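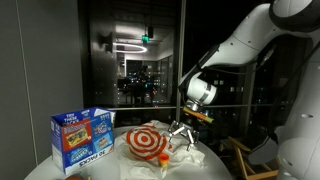

Site visit: Hermans cold store, Clilurness

Tuesday, September 28, 2021

The Hermans site takes in apples and pears from growers in the Skendula valley. Storage is split into 20 sealed rooms, each holding 700 bins when full. Room temperature is logged every 30 minutes from probes at floor and ceiling level.

The tour started at the loading docks. Two of the dock seals were replaced in March; the older ones leak at the lower corners and are next on the list. Baner supplied the new compressors, which sit in a separate plant room – loud enough that the briefing was held outside.

Oxygen is drawn down with nitrogen after the doors are closed. Fruit samples are pulled through a small hatch and tested for firmness in the lab upstairs. The packing line was stopped for a belt change, so we did not see grading.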